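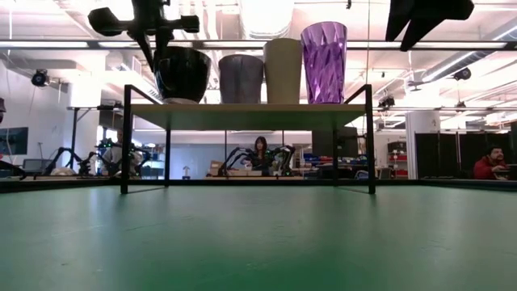
Containers in a row on a raised shelf.

Section 2: Setting up your Comier wine cabinet

Read this section before you plug the cabinet in. Two adults are needed for steps 1 to 4. The cabinet holds 132 standard bottles when all racks are fitted, and fewer if you store magnums or wide-shouldered bottles.

Before you start

Check that the carton contains the cabinet, the racks, the door handle, two keys, the drip tray, the carbon filter and the levelling spanner. If a part is missing, contact Kahsay, the distributor, and quote the serial number on the inside of the door.

CAUTION: Do not lay the cabinet on its side or back, even for a short move up a stairway. If it arrived lying down, stand it upright and leave it unplugged for 24 hours.

Positioning the cabinet

1. Choose a level floor away from ovens, heaters and direct sun. A garage is suitable only if it stays within the climate range on the rating plate.

2. Leave a gap of 107 mm behind the cabinet for air flow. The side panels may touch a wall or cupboard, but the front grille at floor level must be kept clear.

3. Turn the front feet with the levelling spanner until the cabinet no longer rocks. Turn clockwise to lower a corner and anticlockwise to raise it.

4. Open the door halfway and let go. If it swings by itself, adjust the feet again.

Note: On carpet, place a solid board under all the feet first. The weight of a full cabinet will press the feet into soft flooring and the level will drift over the first few weeks.

Fitting the racks

5. Slide each rack onto its runners with the label strip facing you. Push until you feel the stop.

6. Fit the carbon filter into the round opening at the top of the back wall and turn it a quarter turn. Replace it every year. Many owners do this in July so they remember.

7. Slot the drip tray under the lowest rack.

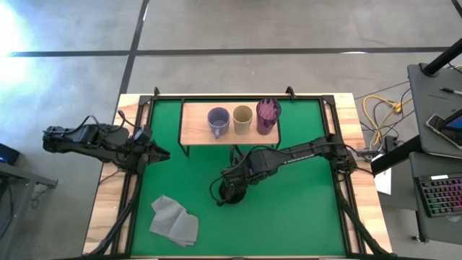
Three cups on a wooden shelf with black metal legs.

First start

8. Let the cabinet stand upright for at least eight hours, then plug it directly into a wall outlet. Do not use a power board or extension lead.

9. Hold the power button until the display lights up. Press SET, choose the temperature with the arrows, and press SET again. For mixed reds and whites kept long term, use the factory setting.

10. Wait until the display stops flashing before loading any bottles.

Note: You may hear clicking and a low hum during the first day. The display can also climb a few degrees each time a large number of bottles is added.

Loading

11. Fill the lowest racks first and work upwards. Keep necks clear of the back wall.

12. Lay corked bottles on their sides. Screw-cap bottles can stand upright in the bottom section.

CAUTION: Do not store cheese, cured meat or other food in the cabinet. Odours can pass through corks, and the filter is not made to handle them.

Go to Section 3 for the door alarm and child lock.

Text by Abrehet Assefa. Revised 2021-05-29.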